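Sorting boxes, thread. Finally set up the three-box version on the green table. Notes for whoever wants to build the same thing.

Three compartments in a row, each with a colored top and a round-ish hole cut in it. One yellow, one blue, one in the red-pink range that prints differently on every batch of card I buy from Kurotetti.

Hole size is the whole design. Too small and the soft toys jam on their spikes. Too big and the color is mostly gone, so there's nothing left to sort toward. I cut mine by hand and the edges show it.

The supply container is one shallow tray or basket, everything mixed. I don't pre-group. Spiky puffers, balls, blocks, scraps of fabric, hardware leftovers.
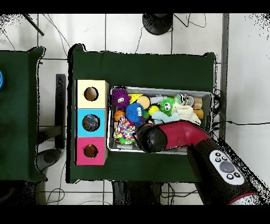
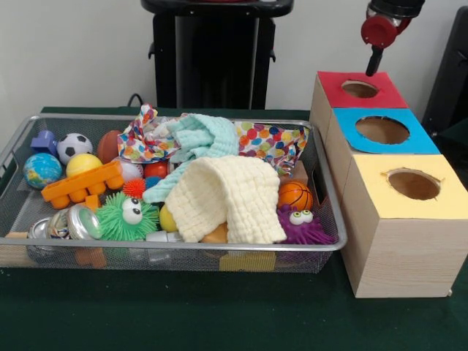 Balls and fabric in one container, boxes within reach.

Reply from Vusis: fabric is the problem item for us. It bunches over the hole and sits there. Do you fold it first or just push it through?

Push it through, one corner first. Folding adds a step and it opens again on the way in. Anything bigger than a washcloth I leave out of the mix.

Rule for mixed-color items: they go in yellow. It's arbitrary, but it has to be written down before you start or every polka-dot thing becomes a discussion.

A full round for me is 20 items and takes about seven minutes - longer with a lot of fabric. I empty the boxes after each round, as the soft toys pack down and the last few won't drop.

Still to do: smooth the cut edges, and replace the card tops with something stiffer. The Predinum sheet is on order. If it takes a clean circle I'll post the template here in October.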